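読了時間:3分

Trestoteck グリッパーキット検討会 議事メモ(月曜 10時〜)

書記は今回も私です。話し言葉のままですみません、清書する時間がなくて……。出席はTunstall班の全員と、Vekanceからリアム・ピルキントンさん(オンライン)。Trillovの担当の方は欠席で、質問はあとでメールすることになりました。

1. 前回の宿題

見積もりが届きました。標準キットが484ユーロ、手首カメラ付きが600ユーロ。思ったより差が小さい!というのが一同の感想です。送料と追加の指は別なので、そこは私がもう一度聞きます。

2. 課題「キッチンペーパーの交換」

家事まわりの課題のうち、今日はこれに時間を使いました。使い終わった芯をトレイに置いて、新しいロールを木のホルダーに差す、という流れです。リアムさんは「ロールは柔らかいから簡単そうに見えて、つかむ力の調整がいちばん面倒」とのこと。エンボスの入った紙は強く挟むと跡が残りますしね。私は多少へこんでも使えればいい派なんですが、製品として評価するなら跡も記録しよう、という意見が多くて負けました。

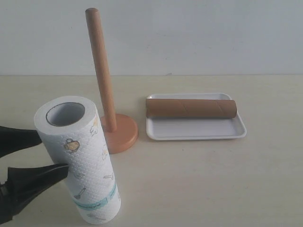
3. つかみ方と指の形

上の指と下の指で長さの見え方がずいぶん違う、という話から、持つ高さの議論になりました。低めを持つと差し込むときに台座とぶつかりそう、高めだと今度は下が振れそう。マニュアルの214ページに円筒物の推奨位置が載っているそうですが、誰も手元で開けず(PDFが重いんです)、確認は持ち越しです。

指の素材も気になります。交換用が単品で買えるのか、何回くらいで替えるものなのか、Trillovさんに質問します。

4. 手首カメラは要るか

今日いちばん盛り上がったところです。私は最初「固定カメラだけで十分では?」と言っていたのですが、手首側の映像を見ながら話しているうちに、だいぶ気持ちが傾きました。指先と台座の縁の間がこんなに近く見えるのは、やっぱりありがたい。ただ、棒の先は画面の上に出てしまって見えません。穴に棒を通す作業なのに先端が見えないのは困る、という指摘はもっともで、取り付け角度を変えられるかどうかが買うかどうかの分かれ目になりそうです。リアムさんいわく、固定カメラと併用するのが無難では、とのこと。

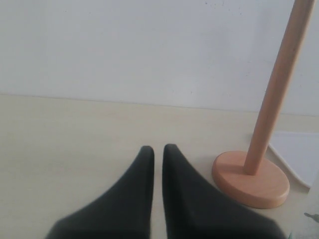

5. 決まったこと・宿題

・貸出機をもう2週間延長してもらう(私から連絡)
・カメラの角度調整金具の有無をTrillovさんに確認
・マニュアルの該当ページを読んで、持つ高さを決める(Tunstall班)
・紙のへこみの記録用シートを作る。項目は少なめでお願いします!
・購入の可否は次回。カメラ付きを第一候補として比べる

次回も月曜の同じ時間です。リアムさんは30分遅れて入るそうなので、見積もりの話を先にやります。

当サイトではCookieを使用しています。閲覧を続けると、Cookieの使用に同意したものとみなされます。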